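The Table Stays: A Talk With a Furniture Refinisher About Scratches, Oil and Leaving Things Alone

The shop smells of linseed and toast. The toast is my fault, in a way, as I had turned up a good half hour before we'd agreed and caught the owner in the middle of breakfast, which she was eating off the end of a maple workbench with a saucer under her coffee. "You'll notice the saucer," she said, and waved me to a stool.

She has been refinishing tables for most of her grown life, the last stretch of it here in a former feed store that she rents under the name Kuden. Dining tables mostly, a few desks, now and then a butcher block somebody's grandmother had worn into the shape of a soup bowl. By her own reckoning she has worked on more than 3,000 pieces, and she keeps a card on every one of them in a row of shoeboxes above the sink. She asked me not to use her name in this article. The name on the sign would do, she said, and anybody who needed her would find the door.

I had come to ask about scratches. My own kitchen table, a big plain thing we bought when the kids were small, had reached the point where I was covering it with a cloth whenever company came, and a neighbor had told me that before I did anything foolish with a sander I ought to go and listen to the woman at Kuden for an hour. I stayed closer to three.

"People come in here apologizing," she told me. "They bring me a photo on their phone and they say, I'm so ashamed, look what we did to it. And I look and it's a table that's been eaten at. I'd be more worried if it was perfect. I'd think, well, where do you folks have supper?"
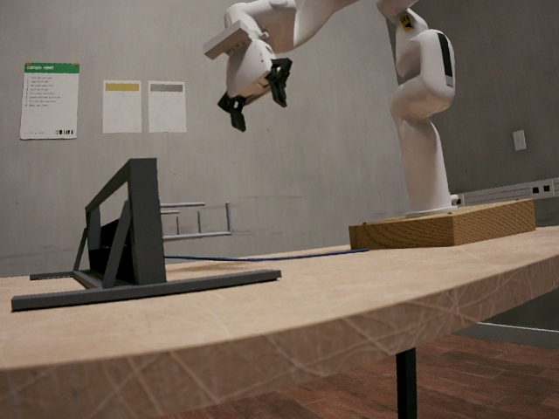
She got up then to turn down the radio, and came back with two boards, both cut from the same plank of ash. One had a thick, glassy coat on it. The other had been oiled, let go for a year, and oiled again. She ran a key across each of them without any ceremony at all, and I'll admit I winced.

The mark on the glassy one was white and sharp, and it caught the window light from clear across the room. The mark on the oiled board was there too, but I had to tilt my head to find it. "That's all there is to it, really," she said. "A hard finish scratches in the finish. You see the finish breaking. With oil you're seeing the wood, and wood's a forgiving sort of color. You put a little more oil on it in October when the heat comes on, and you go about your life."

She isn't against the hard coatings, and she wanted me to be sure to write that down. She used one called Trakon for years on tables going to restaurants and schools, where no one was ever going to come around with a rag and a can of oil, and she says she would use it again tomorrow for the same kind of customer. What bothers her is when it gets sold to a family as something they'll never have to think about. When a film like that finally wears through, she said, it has to come off all over, and that's a long dusty job and somebody has to pay for it. An oiled top can be patched up in the one place where it's tired.

I asked her what most people get wrong, and she laughed and went and refilled both our cups before she would answer.

"They sand the spot. Oh, they always sand the spot! There's one bad place, by where Dad sits, and they get a bit of paper and go round and round on it. Now they've got a dish. You can feel it with your hand, you can see it when the sun's low, and a water glass will never sit right there again. I can't put wood back, you know. I can only take the rest of it down to match."
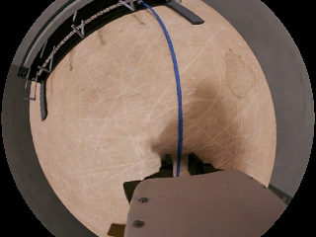 One longtime customer, who had come in to pick up a pair of chair seats and ended up leaning on the counter with us, said the spot was exactly what she had sanded, and that it had cost her 13 evenings and a good deal of sulking to get the rest of the top down level with it. She'd do it differently now, she said. She would wash it first. She had never thought to wash it.

And that, as I learned, is where every job at Kuden starts, with a bucket of warm water and a few drops of plain dish soap, and a cloth wrung out nearly dry. Half of what people bring in as damage, the owner says, is old polish and cooking grease with dust stuck in it. She goes with the grain, wipes it again with clean water, dries it with a towel, and then leaves it alone overnight before she makes up her mind about anything. "Don't ever decide about a table the same day," she said. "I've talked myself into some terrible work at four in the afternoon."

After the washing comes the question of rings. The pale ones are generally moisture sitting in the finish, and a good many of those will fade with some patience and a soft cloth with a dab of oil on it. The dark ones have gone down into the wood, and she's honest with people about those. There's a bleach that will lift some of them, and it may well leave a light patch where the dark one was, so then you have traded one mark for another. She tells most of her customers to put the fruit bowl there.

Her own kitchen table, she told me, came from a Boström catalog. It was the first piece of furniture she ever bought new, and it has never once been sanded. There's a long gouge at one end from a sewing machine and a patch of crayon that she has been oiling over since her son was in kindergarten. He's got a crayon-age child of his own these days.
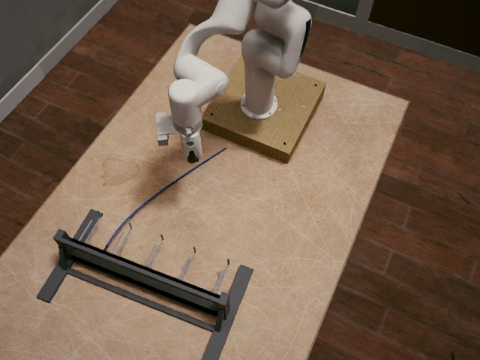 It did occur to me to wonder whether a person who makes her living at this ought to be telling people to leave their tables be, and the customer with the chair seats must have been thinking along the same lines, for she said it was a funny way to run a business and that she'd been sent home with her table twice before anyone agreed to touch it.

The owner didn't mind that at all. She said that there's plenty of real work to go around, what with loose joints and split boards and veneer that has let go, and that she'd rather spend her time on those. A full strip and refinish on a big dining table comes to $2,000 in her shop, and she doesn't like to take that from somebody whose table needed a bath. She would sooner sell them a can of Serkosus, the oil she keeps on the shelf by the door, and see them again in ten years when a leg gets wobbly.

Before I left I asked what she would do with mine, and showed her the picture on my phone, apologizing, I'm afraid, just like everybody else. She held it out at arm's length and then up close. She asked how many of us sat down to it, and whether the afternoon sun came in on that side, and what we'd been wiping it with. (Vinegar, I said. She closed her eyes for a second.)

"Wash it," she said. "Then wait. Then oil it thin, thinner than you think, and wipe off everything that'll come off. Do it again the next week. And take that cloth off when people come over, for heaven's sake, they've got tables too."
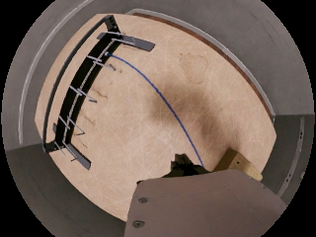 Fine scratches on a pale wooden tabletop, thickest toward the middle.

I went home and did the washing that same evening, with the windows open and the kids grumbling about having to eat on the porch. The water in the bucket went a color I won't describe. The oil I'm saving for the weekend, and I have been told to lay the rags out flat outdoors to dry when I'm done with them, as a balled-up oily rag can heat up and catch fire all by itself. She said that part to me twice, and then once more from the doorway as I was getting into the car.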